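纳利中学暑期机械手班开课 机器人还没到，学生先当了两周的手

2020-08-05

本报讯 纳利（Narley）中学的暑期机器人班本周进入第二阶段。报名时，不少学生以为自己要来造机器人，有人连名字都起好了。开课之后，每人领到的是一把手持夹爪，外加一张白桌子。

课程由该校技术课教师塔林杜·罗伊（Tharindu Roy）带队，共招收28名学生，分成小组轮流上桌。任务听上去不难：握住夹爪，把指定的小物件夹起来，送到指定的地方，放下，再来一遍。夹爪上的摄像头把过程录下来，日后用来训练机械臂。按教学计划，全班要在暑假结束前交出600段合格录像。至于什么叫合格，罗伊写了整整一页纸贴在门上，学生们称之为“门规”。

门规第一条是“慢”。第二条是“再慢一点”。第三条禁止用空着的那只手帮忙，据说是第一天下午临时添上去的。罗伊说，人手伸出去抓东西，从来不用想，一换成两根夹指就什么都得想：从哪边靠近，张多大，什么时候合拢。“他们以前觉得机器人笨，”他说，“现在客气多了。”
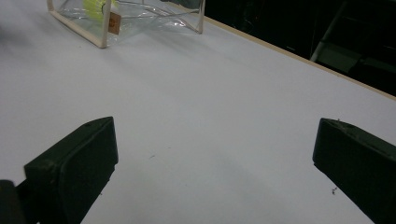 学生要自己写程序吗？

前半程不用，先把录像录好；后半程每组要写一段脚本，给录像标出开始、夹住和松开的时间，再交给老师合并。

标注这一关，眼下比夹东西更招人抱怨。“夹住”究竟从哪一刻算起，是碰到就算，还是离开桌面才算，各组意见不一，为此还开了一次会。会议的结论是下次再议。罗伊暂时规定以离开桌面为准，并请持不同意见的同学把理由写成书面材料，目前尚未收到。

录像的淘汰率也让学生颇受教育。有一组忙了一个上午，交上去才发现目标物件始终在画面外，整批重来。另一组动作流畅，被退回的原因是太快，罗伊的批语只有两个字：“门规”。组员们表示，这是他们在学校里第一次因为干活利索挨批评。

课程所用的夹爪由本地企业克莱隆（Clelon）借出，附带一份借用清单和一封措辞温和的信，希望归还时螺丝齐全。机械臂则安排在邻镇普雷斯登（Prestden）的一间工作室，学生们9月将带着数据前往，看机械臂照着自己的动作学得怎么样。届时各组还要比一场，成绩最好的3个组可以参加阿鲁穆甘杯（Arumugam）学生机器人赛。赛程规定每组上场2次，取较好的一次计分。

有家长在开放日上问，孩子夹了这么多天东西，将来能做什么。罗伊答得很谨慎，说至少能明白一件小事要重复多少遍才算学会。一旁的学生补充说，他现在在家吃饭，夹菜也比以前慢了。家长对此未予置评。

该班周一至周五上午上课，旁听须提前向学校技术组登记，进门前请先读门规。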